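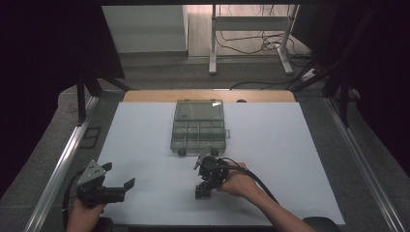

**January, started 9:40**

Organizer box day! Joana and I have been wanting to get to this one since before the break, and the hand-held grippers are finally both behaving, so the whole morning went to it.

The task as written on the sheet: open the latch, lift the lid, take one item out of a small cell, put it in the big open section, close the lid, press the latch home. Two hands all the way through. The left gripper steadies the box and the right one does the fiddly part, though I'd like a decent share of episodes with the roles swapped before we're done. Flynn asked for that after looking at the Torbridge set, where the policy had learned that the left hand never does anything interesting.

Tally at lunch: 70 episodes kept. Target for this task is 200, and then it joins the other box and container tasks in the big pool (2000 is the number Flynn wants before he kicks off the next training run).

**Latch**

The latch is the best part. It's a tiny clear tab and the jaws have to come at it from a fairly narrow range of angles or they just skate over it. My first dozen tries were clumsy, and I kept most of them - the misses followed by a second go are exactly what I want the model to see. Joana's rule from the drawer task still seems right to me: keep a fumble if you recover without putting a gripper down, toss it if you stop and think. I'm writing "recover" in the notes column for those so we can pull them out later and train with and without.

What worked for me was bringing the right jaws in low with the tips nearly closed, touching the side of the box first, then sliding up until the tab catches. It feels slow but plays back at a nice even speed. Joana goes straight down from above and opens it faster than I do. Two styles for the same move, which may blur things for a small model. I vote we keep both and put the operator's initials in every episode name.

**See-through plastic**

I was worried about the box, and I'm still a little worried. Smoky clear plastic on a white board is hard on the depth estimate, and in the Nullix viewer the lid comes and goes from one moment to the next. The color stream looks great though. You can make out the grid through the lid, and I could follow the cells in every episode I scrubbed through. Flynn thinks color alone will carry it. I'd love for him to be right!

Ideas to try, not in any order:

- a dark mat under the box for a block of episodes, same operator, same items
- lights down one step, check for glare on the lid
- one block with the box turned a quarter turn, latch facing us

**Cables**

The right cable goes over the back of my hand and along the forearm, and after a long stretch it starts to pull. Not painful, but I noticed my wrist creeping outward in the later episodes, and that will show up in the pose data. Velcro loop near the elbow for tomorrow. The left one drops away from the base and I forget it's there.

**Resets**

We started out putting the box back in the same spot every time out of habit. Bad idea, and we caught it at episode 23 or so. Now we shift it a little between takes, sometimes close to the far edge, sometimes nearer us, with a small twist. Far edge is the hardest reach for the left gripper, and my success rate drops there. Need more of those, not fewer.

**Sync check, 11:15**

Left and right streams were off from each other on one file, number 339 in the running count. The gripper opening trace on the left lagged the video enough to see by eye. Restarted the Genine logger, reran the clap test (jaws shut hard, both sides at once), all good on the next five. I've marked 339 as bad and left it in the folder in case Flynn wants to dig.

**For the afternoon**

- Joana on right hand heavy episodes, me on swapped roles
- mix the items: small screws are too easy to lose, try the rubber spacers from the Rezende kit
- shorten the pause at the start, I've been hovering before I move
- copy the morning files over before anybody touches the logger settings again

Joana just opened, moved, closed and latched in a single smooth take, first try after coffee. Saved it as the reference clip for new operators.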